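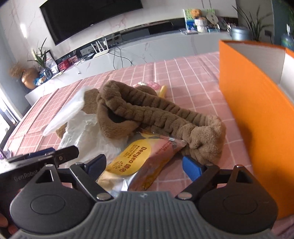

A wrapped pastry from Deeyeo, one for the snack table.

The snack swap is back in May form, friends, and I could not be happier about it! For those of you who are new to the Menska neighborhood circle, it works like this - you bring something you loved to eat as a kid, enough to share, and you tell us a little about it while we pass it along (a little, Patricio!). Last time we went on for 2 hours over coconut cookies alone, and I still went home wanting to hear more about Nuria's grandmother and her bakery on Sotomayor Street.

We meet again on June 6, 2026, in the back room at Vernov, and we have space for 20. Please write the ingredients on a card if you bake at home, and keep anything with nuts on its own plate.
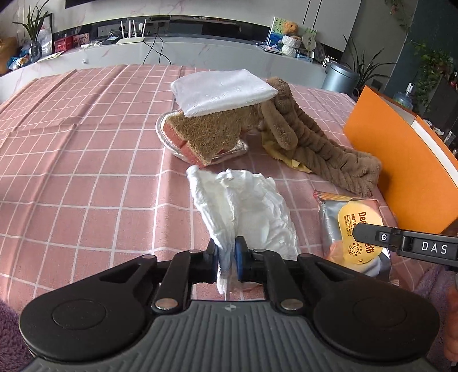

Thenmozhi Kulkarni wrote in to ask whether savory things count, as she never had much of a sweet tooth and would love to bring her father's murukku. They do, of course they do - bring plenty! Names to Ngan-ling Yip, please, by phone or at the door.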